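Reading time: 3 min

We use cookies to remember your settings. Accept | Manage

Floviria bench, arm 2 (Tillman). Monday, November

Arm dropped out of hold again at 7:40 with an overload flag on the elbow. Same joint as last time. Log shows input voltage fine, temperature fine, load at 100 percent for the whole of the last move. Cleared the flag, torque off, moved the joint by hand. Gritty near the bottom of travel, smooth elsewhere.

Pulled the elbow servo. Two of the four horn screws had backed out far enough to turn with fingers. Horn spline ok, no cracked teeth. Bracket hole slightly oval on the outboard side. Swapped the bracket from the spares drawer (last one, order more) and refitted the same servo with new screws, medium threadlocker, cross pattern. Left the old bracket in the Drama tray with a tag on it. Please don't put it back into stock.

Recalibrated after refit. Elbow zero now at 1759 counts. Previous value is in the config history if anyone wants to compare. Copied the new one to the controller and to the Moris config, which had drifted out of step with the controller again. If you change one, change both, then power cycle. A soft restart does not reload the offsets.

Limits for now:
elbow torque limit 65 percent, down from 100
speed 50 percent until the threadlocker has had its full cure
gripper current unchanged

Cable: strain relief on the elbow side had slipped toward the joint. Moved it back up one bolt and left enough slack for full bend. Checked at both ends of travel, no rubbing on the bracket. 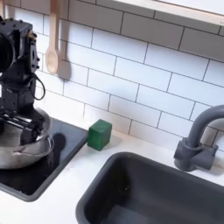
Gripper approach height is the next thing to settle, as the new elbow zero shifts every stored pose a little. Going through them at the kitchen station, slow, finger on the stop. The pot on the stovetop is the worst case for clearance: the gripper goes in over a metal rim and there is a wire handle on the front side to stay clear of. Any error in elbow zero shows up there first. Re-teach that pose before the others. The green block on the counter behind the corner of the sink is easier to reach, but the faucet spout comes forward over the basin, so keep the wrist high on the way across. Cable loop needs watching on the same move.

Still open:
- order elbow brackets, two minimum
- recheck horn screws after the next full day of running
- gritty spot at the bottom of travel, could be the servo gears, not opened yet
- raise the torque limit only after the recheck

Subscribe to the bench log digest. Unsubscribe at any time.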